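25 July 2019

Third go at the glue batches. Rami Atallah left a note on the bench saying the last hide glue was "fine", a word he also uses for weather, soup and the van. I soaked a fresh lot overnight and kept half of it to one side in case I ruined the first half, as I did in May.

Trundden want their reading chairs back with the joints re-glued and no squeak. The chairs have been mended before by someone with a great deal of confidence and a tub of white PVA. Scraping it out of the mortises took most of the morning. Warm vinegar on a rag softens it, and makes the whole workshop smell of chips. Joelle Haddadin went out for chips.

Test pieces: beech offcuts, plain lap joints, clamped overnight. Strong glue in one lot, the same glue let down with a splash more water in the other. Loaded them on the lever rig until they gave up.

Strong mix, best piece: 189 kg
Thin mix, best piece: 119 kg

I wouldn't hang much on those figures. The lever rig is a scaffold pole and a bucket of sash weights, and the spring balance was last checked by Dima Abu Hammour against himself, before lunch. Still, the strong mix broke in the wood and the thin one broke along the glue line, so I know which I'd sit on.
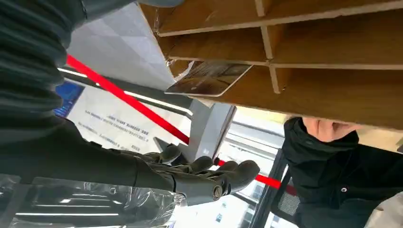 The trouble with the strong mix is the open time. By the time I'd brushed both cheeks of the tenon and picked up the mallet, the first side had skinned over. Éabha Gallagher suggests warming the parts first, and she's right, which is becoming a pattern. Tried it with the hairdryer on a spare rail and got enough extra time to knock the joint home without swearing. Must find out who owns the hairdryer.

Also tried a pinch of urea in a small jar. It stays runny for ages. It also stayed soft in the joint the next morning, so I've probably put in too much. Jihad Fakhoury says he weighs his. I'd used a teaspoon, and not a level one.

Rang D'Souza about clamps. They quoted 3,880 for the full set, at which point I discovered a deep affection for the ones we have. Two need new pads. The long one with the bent screw is to stay out of the Trundden job altogether; it walks sideways as it tightens and takes the chair leg with it.

Next:
Strong mix again, parts warmed, on a real chair. Start with the one with the scorched seat.
Urea at half the dose, on the scales.
Label the jars. Rami nearly had the thin mix down as stock.
Glue pot lid is still missing. A saucer is doing the job and doing it quite well.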